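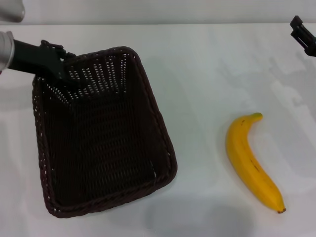
## 11月13日　核桃皮染柳条，第二锅

今天工坊里没课，从早上一直染到天黑，手指甲又黑了一圈，高兴！先把结果写在最前面，免得以后翻本子找不到：去皮白柳用核桃青皮染，再过一道很稀的铁水，终于出了我想要的那种深巧克力棕，有些地方近乎黑色，但是还是棕，对着窗户看底子里是暖的。编成篮子以后，篾条一压一挑，凹下去的地方自己就会再暗一层，所以条子本身用不着染到那么死。上一锅就是吃了这个亏，单根看着漂亮，编起来一团漆黑，纹路全没了。

### 料

柳条用的是 Paiva 那批，去皮白柳，冬天割的。还剩一小捆蒸煮过再去皮的黄柳，也放进去做对比。黄柳自己带单宁，本来就是浅茶色，我一直怀疑它吃铁比白柳快得多，今天正好看看。

青皮是秋天收的，晒干以后装在布袋里挂了一段时间，闻着像旧书加一点碘酒。称了600克，掰碎，头天晚上泡在雨水桶接的水里。本来想用自来水，Washington 上次提醒我这边的水硬，颜色容易发灰，就听他的了。泡了一夜的水已经黑得看不见底，表面有一层细泡沫，拿木棍一搅，棍子立刻上色，可惜是我比较喜欢的那根。

铁水：硫酸亚铁，2000毫升水里只放了一小撮（下次要称！我在这一行旁边画了三个感叹号，还是得再写一遍，下次要称）。水先烧温再放粉，搅到完全化开。颜色很淡，像泡了很多遍的绿茶。

锅是那口长条的不锈钢锅。短条可以平躺着放，长条还是得弯成圈塞进去，弯的地方染出来会有一道一道的浅印子，这个问题没解决，后面再说。

### 过程

早上先把柳条浸清水。白柳干了一整个秋天，直接下染锅的话外面一层先把颜色抢走，里面还是白的，一削尖就露馅。上一锅的篮口收边就是这样，剪口全是白点，像撒了芝麻。今天老老实实泡，泡到用拇指能慢慢弯过来、不出响声为止。

青皮连水一起上火，小火，慢慢升到80度就不再往上走了。书上有人一路煮开，我试过，出来的棕偏红偏浊，而且满屋子味道。80度这个数字是从 Fladavska 的旧讲义上抄的，讲义里写的是羊毛，不过柳条看来也吃这一套。温度计夹在锅边上，火调到最小还是会慢慢爬，隔一会儿要把锅盖掀开透透气。

煮到水色不再变深就把渣捞出来，用旧窗纱过滤。渣不要丢！摊在后门口的砖上晒着，还可以煮第二道，颜色浅一些，染麻绳很好看，是一种奶茶里多放了茶的颜色。

柳条下锅。刚下去的时候浮得厉害，用石头压。翻的时候别用铁夹子，铁夹子夹过的地方会先黑一块，这个错误我是在第一锅犯的，今天全程用竹筷和手套。

下面是当时随手记的，字很潦草，照抄：

- 刚入锅：白柳只是湿木头的颜色，看不出什么。黄柳已经偏咖啡。
- 第一次翻：白柳变成浅榛子色，粗头浅，细梢深。梢头真的吃得快。
- 第二次翻：均匀多了。捞一根出来晾在窗台上，干了以后比湿的时候浅两档，别被湿颜色骗了。
- 关火，让它在锅里自己凉。这一步最重要，颜色多半是在凉的过程里走进去的。
- 凉透捞出，清水过一遍，水还有点黄，没有再洗。

然后是铁水。这一步让人心跳加速！把染好的一小把放进去，一眨眼就开始变，先是边缘发灰，然后整根沉下去，像太阳突然被云挡住。我提前拿出来几根，想留一个梯度：有的只蘸一下，有的浸一会儿，有的放着不管。

放着不管的那几根最后是冷黑色，带一点青，跟第一锅一样，不要。浸一会儿的最好，就是开头写的那种深棕。只蘸一下的其实也好看，像烤过头一点点的面包皮，适合做点缀的那几圈。

黄柳果然快。几乎刚碰到铁水就黑了，根本来不及拿。以后黄柳要么不过铁，要么把铁水再冲稀一半。也许可以反过来利用：同一个篮子，白柳打底，黄柳做立桩，一锅铁水出两个颜色，省事，而且两种颜色出自同一锅，放在一起不会打架。想到这里我放下筷子在本子背面画了半天草图，差点忘了锅里还有东西。

### 洗和晾

铁水之后一定要洗干净。残留的铁会慢慢把纤维弄脆，这话是老师傅说的，我没有亲手验证过，不过第一锅里有几根编的时候无缘无故断了，断口很干脆，像饼干，我倾向于相信。今天换了好几遍水，最后一遍加了一点点小苏打，再用清水过。

晾在走廊的绳子上，阴处，通风。晒太阳会一面深一面浅。滴下来的水把地上的旧报纸染出一排小圆点，挺好看，撕了一角贴在这一页的背面。

干了以后的样品剪成小段，用麻线扎成小把，挂了标签：

| 标签 | 柳条 | 处理 | 干后颜色 |
|---|---|---|---|
| 甲 | 白柳 | 只染青皮 | 榛子棕，偏暖，透一点木纹 |
| 乙 | 白柳 | 青皮，铁水蘸一下 | 面包皮的棕 |
| 丙 | 白柳 | 青皮，铁水浸一会儿 | 深巧克力棕，就是它 |
| 丁 | 白柳 | 青皮，铁水不管 | 冷黑，发青 |
| 戊 | 黄柳 | 只染青皮 | 咖啡，很沉稳 |
| 己 | 黄柳 | 青皮，铁水蘸一下 | 已经黑了 |

戊是今天的意外收获。完全不用铁，颜色就已经够深，手摸上去也比过了铁水的顺滑。要是有人问我能不能做全程不碰铁盐的深色篮子，我现在可以说能，用黄柳。

### 试编

等不及全干，下午拿丙试编了一块小底。先用清水喷湿，包在湿毛巾里闷了30分钟。平时没染过的条子闷这么久刚刚好，染过的感觉偏硬，弯到直角的时候外侧有一点起毛。又包回去再闷了一阵，好多了。猜是单宁把纤维收紧了，也可能只是煮过的关系，分不清，得拿一把只煮清水的来比。

底做的是圆角的长方形，中间先排一组硬条，两边用细条来回绕。圆角最难，转弯的地方条子容易叠在一起，外面看着像打了个结。诀窍还是老一套：转角前先把条子在手里捻半圈，让它自己想拐弯，再压下去。深色条子有个好处，小毛病不显眼，坏处也是这个，编错了一圈我隔了好几圈才发现，拆的时候心都碎了。在灯下编深色真的很费眼，下次把台灯挪到左边来，或者桌面垫张白纸，底下亮一点，空隙看得清楚。

掉色测试：白棉布蘸水，用力擦。甲和戊有一点浅黄，丙略深，丁把布擦得灰扑扑。又用干布擦，都几乎不掉。放水果、面包之前还是先刷一遍，彻底晾干，里面再垫块布，这样心里踏实。上次送出去的那只第一锅的篮子，垫布底下就印了一片格子花纹，收到的人反而很喜欢，说要留着。

### 跟 Washington 通电话

Washington Holanda 晚上打来，我一口气把上面的事全讲了一遍，他那边在炒菜，锅铲响个不停。记几条他说的：

- 他在 Sovard 那边染过橡木壳的，说橡木壳加铁比核桃更黑更冷，如果我要暖色就不要碰。
- 弯圈的浅印子，他的办法是用绳子松松地捆，每翻一次换一个捆的位置。听起来麻烦，但是不用买新锅。
- 他觉得青皮可以不晒干，鲜的直接沤，沤到发黑发臭，颜色更深，而且不用火。他说「臭」字的时候笑了很久。我们这里走廊通着楼上，恐怕要等到五月天暖了，搬到院子里去试。不过五月哪来的鲜青皮，他也愣了一下，然后说冻起来啊！对，冻起来。冰箱下层要腾地方。
- 上油的事我们意见不一样。他每只都上一层薄亚麻油，说颜色会「醒过来」。我喜欢不上油的哑光，摸着像木头。约好各做一只，同样的条子同样的底，用一年再看。

他还想要一小把丙的样品，明天寄。记得夹一张纸写清楚过了铁水，免得他又拿去加铁。

### 成本，随手算

青皮不要钱，是捡的，费的是手。硫酸亚铁那一袋够用到不知道哪年。火开得小，但是开得久。最贵的还是柳条本身，Badgate 那边有人问过我要不要一起订明年的，说凑到一定的量可以按捆走。我打算要，不过要讲清楚两件事：必须是冬天落叶以后割的，粗细要先分好。上次来的一捆里粗的像铅笔、细的像面条，光分拣就分掉一个晚上，分到后来看什么都像柳条，连桌上的筷子都差点分进去。

### 没弄明白的

写下来，谁有想法直接在旁边添。

一、细梢比粗头吃色快，是因为细，还是因为嫩？把粗头剖成篾再染一次就知道了。剖篾的刀要先磨，现在那把切豆腐都费劲。

二、雨水和自来水的差别到底有多大。今天全用雨水，没有对照，不算数。下一锅分两个桶泡，其余都一样。

三、隔夜以后颜色还会不会走。甲在我写这一页的时候好像比下午又深了一点点，也可能是灯光。剪了一段夹在书里，另一段放窗台，过阵子拿出来比。

四、铁水用过一次以后还能不能再用。看着已经发黑了，倒掉可惜，先装瓶贴标签，放在高处，写了「不是茶」。

五、丙那种颜色的日晒牢度。做遮阳的东西就别想了，放在屋里的面包篮应该没什么问题，我自己这样觉得，没有证据。

### 下一锅

先把锅刷干净，锅边那一圈黑用小苏打加热水，泡着就行，别拿钢丝球。第二道的渣明天晒透了收袋子里。麻绳团先泡水脱浆。铁粉要称，要称，要称。

白柳和黄柳各留一半不染，做混编的对照。底想试椭圆的，提手用戊，篮身用丙，收口那一圈用甲，浅一点，像给它镶了一道边。草图在背面，画歪了，尺寸以数字为准。

还有，买新的橡胶手套，左手那只食指漏了，所以我左手食指现在也是丙。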